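Workspace clearance rules (shared-table robotics)

Workspace clearance rules govern how a robot arm, its cables and nearby furniture are set out when people work at the same table. They supplement the risk assessment for the cell and do not replace it. The version in this article follows the Oltari notes, compiled by Hauwa Akpan and revised in November.
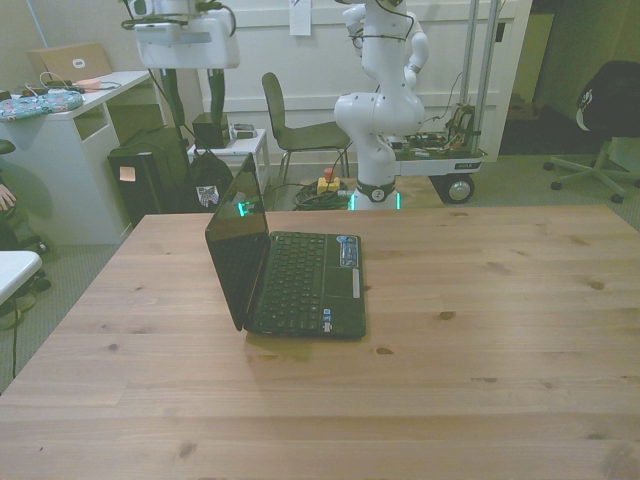 Grerkier Shared Workspace Group

Scope

The rules apply to arms on fixed or wheeled bases. Wheeled bases are to be locked before power is applied. An emergency stop must be reachable from the operator's position without crossing the arm's path. A stop placed on the floor is treated as temporary under the Oltari notes, and loose cable is kept clear of it.

Clearance and speed

Bags, chairs and side tables stay at least 800 mm outside the reach envelope. Tool speed is limited to 200 mm/s while a person is within reach of the table. Cables run along the links need enough slack for full joint travel but may not hang below the gripper. Laptops may remain on the table if they are entered in the task file as obstacles.

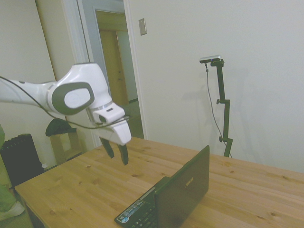
Arm with open gripper over the table; camera on stand at right.

Cameras

Stands are placed outside the envelope and their clamps checked at each shift change. Salamatu Danladi's commentary recommends recalibration after any stand is moved.

Related articles
Emergency stop placement
Huamán cable test
Wullix task file
Mobile base locking

Contact the editors | Copyright Grerkier | Back to top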